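News > Business and Industry > Media Releases

2 min read

Regional laundry service Grorneleo will spend the next year planning and costing a two-armed garment handling station for its Skirarton plant, the company confirmed on Tuesday. The first budget covers one bench, one pair of arms and the labour to look after them. A second bench will be considered once the first has been costed over a full winter season.
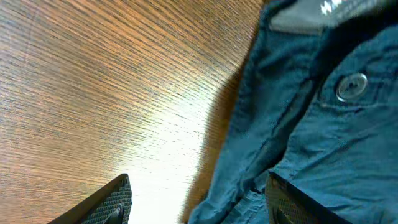
By Adwoa Amegashie, Grorneleo
March

Garment handling is the slowest part of the Skirarton operation. Washing and drying are already done by machine, but every shirt, work trouser and jumper is still pulled from a heap, opened out and folded by hand. The plant handles 668 mixed garments on a normal shift, and the sorting bench is where the work backs up.

Grorneleo looked at large folding machines first. Most are built for sheets and towels of a standard size, and the company found they would suit only a small share of what comes through the door. Small arms that sit on an ordinary table cost less to buy and take up less floor. They are also slower, and the plan allows for that.

The budget is split into purchase, installation and running costs. Running costs are the largest share over the life of the equipment — mainly operator time, replacement gripper pads and cables. The company has set aside 9 per cent of the purchase price each year for spare parts and will keep one complete gripper on the shelf.
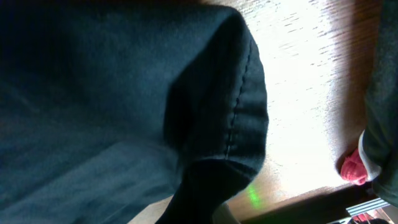
Dark clothing has its own line in the plan. Navy and black workwear makes up much of the Skirarton load, and it can be hard for a camera to tell one dark garment from the next when they are heaped together. Money has been put aside for better lighting over the bench and for a change to the table surface if glare proves to be a problem.

"We did not want to buy the arms and then find we had nothing left for the lights," said Adwoa Amegashie, who is leading the planning work. "The table, the lamps and the power all have to be in the same budget, or the number means very little."

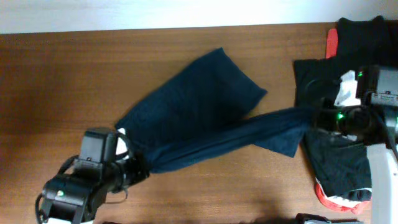

Equipment supplier Oosthuizen has provided a written quote that holds for 50 days. It includes delivery, fitting and eight days of operator training on site. Software support after the first year is priced separately, and Grorneleo has asked for that figure to be fixed for the full term of the agreement.

No jobs will be cut under the plan. Two people from the current folding team will be trained to run the station and will stay on their present rate or better. Hand folding will continue beside it, and delicate items will not go to the arms at all.

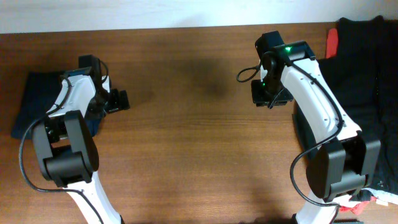 Floor space has been marked out near the east wall, with room for a cart on each side of the bench. The electrical work is a fixed cost and will go ahead first, as the same circuit is needed for a new dryer.

Grorneleo's Skutcombe plant is not part of this budget. Its manager will receive the monthly cost reports from Skirarton and may put forward a separate request next year.

Customers do not need to change how they bag or label their laundry. Pick-up times and prices stay as they are.

Media questions can be directed to Adwoa Amegashie at the Grorneleo office in Skirarton, weekdays from 8 a.m.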